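Nestatard kennel records

Pedigree, weight and feeding records for the dogs bred at Orkstead. Kept by Iolanda Meireles. Last full update 9 August 2018.

Contents

dogs.csv has one row per dog, with call name, sex, whelping month, sire, dam and coat color.
weights.csv has the weekly weigh-ins, in pounds, from birth to 17 weeks.
feeding.csv lists meals by litter. Raw and dry food are in separate columns.
hips.csv has hip scores for adult dogs only.

The files cover 31 dogs from 4 litters. Dogs bought in from the Okafor line are marked "O" in the origin column. Their early weights are missing and the cells are left blank. Please do not fill them with zeros.
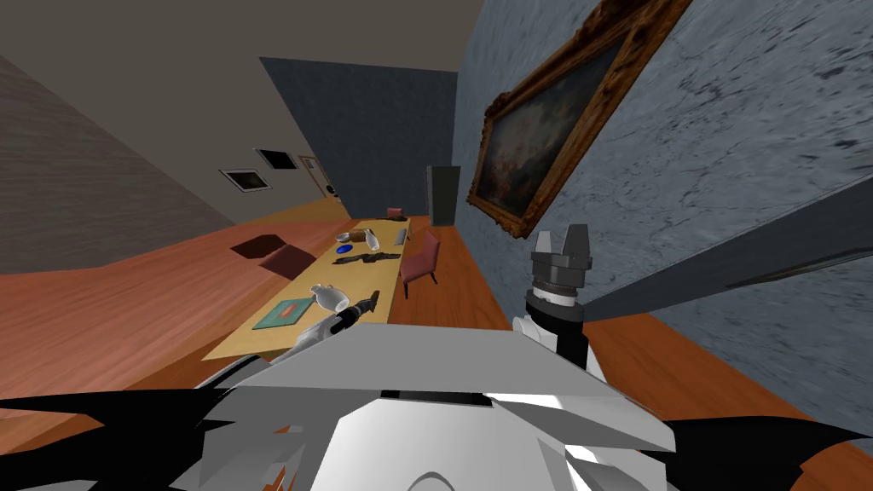
Weights before the second litter were taken on a kitchen scale and rounded to the nearest half pound. Later ones come from a platform scale and are given to one decimal. The column "scale" tells you which was used.

Known problems

Two males in the November litter had their collars swapped for a few days. Those rows carry the flag "check".
Coat color was entered by eye. "Gray" and "blue" were used for the same thing in the older rows.
Litter 3 has no feeding entries after week nine.

Loading

All files are comma separated, UTF-8, with a header row. Join on dog_id. The script netum.py merges the tables and prints any dog with more than 27 weight entries, usually a sign of duplicate rows. 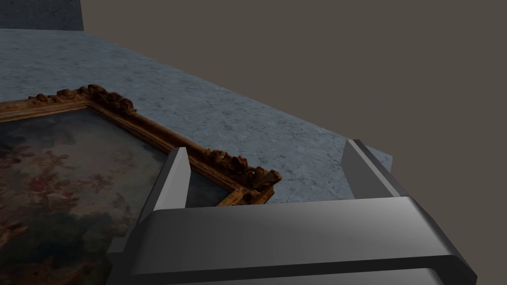
Fig. 2. Gray gripper with two flat fingers, computer-rendered.

Use

Free to use for breeding and growth studies. Owner names have been removed. Send corrections to Iolanda with the dog_id and the row in question.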